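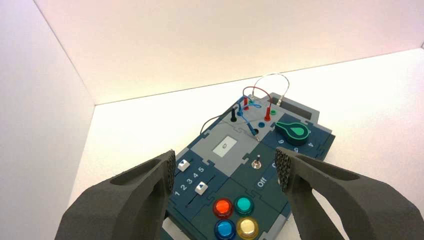

Figure 7. Wrist camera view of the task board with both fingertips visible.

4.3 Registering the Task Board in Prunlow

Prunlow locates the task board from the wrist camera and publishes its pose to the planner. Registration must be repeated whenever the board is moved, the camera mount is loosened, or the finger pads are replaced.

Before you start

The arm must be homed and the camera intrinsics loaded (see 4.1). Place the board flat on the enclosure floor. It may sit at an angle to the arm base. The display window and the toggle switch must be visible between the fingers, as in Figure 7.

CAUTION: Registration moves the arm at reduced speed without collision checking against cables. Keep the arm above the height set in park_z when the test leads are looped over the board.

Procedure

1. Open the Perception tab and select Board > New Registration.

2. Set the gripper to the wide preset. Both pads should appear in the live view, facing each other across a gap.

3. Select Mask Fingers. The software overlays a mask on each finger from the joint state. If a mask edge does not follow the finger outline, stop and redo the hand-eye calibration in 4.2.

4. Lock exposure. A white floor drives auto exposure down and the dark panels lose detail. Raise the exposure until the white numerals next to the sliders can be read. Some clipping on the floor is acceptable.

5. Click the four push buttons in this order: red, green, blue, yellow. Click the center of each cap and ignore the reflections on top.

6. Click the base of the toggle switch, then the center of the rotary knob.

7. Select Solve. The residual is shown in the status bar in pixels. Accept the result if it is below 7. Otherwise select Clear and repeat from step 5.

8. Select Sweep. The arm visits 41 viewpoints and refines the pose. Do not open the enclosure during the sweep.

9. Save the registration. The file is written to the active Traltow workspace and loaded by the planner at the next start.

Note: The red and black plugs and their wires are not part of the board model. They are detected separately at run time (see 4.5). Do not click them during registration.

Reading control states

Once the pose is saved, the state reader crops each control from the rectified image. Slider position is reported along the printed 1 to 5 scale. Toggle state comes from the lever angle, so the "Off" label can be partly covered by a finger without affecting the reading. Knob angle is measured from the lighter green inset. If a finger mask covers more than 51 percent of a crop, the reader returns UNKNOWN and the planner requests a new viewpoint.

Messages

E-1338 Board not found. Check that exposure is locked and that the board is within view.
W-41 Pose ambiguous. Two or more buttons were clicked out of order.
W-51 Stale registration. The camera mount offset has changed since the file was saved.

Revision 2025-04-05. Section maintained by Orysia Nechyporuk. Sweep settings reviewed by Bohdan Demchenko.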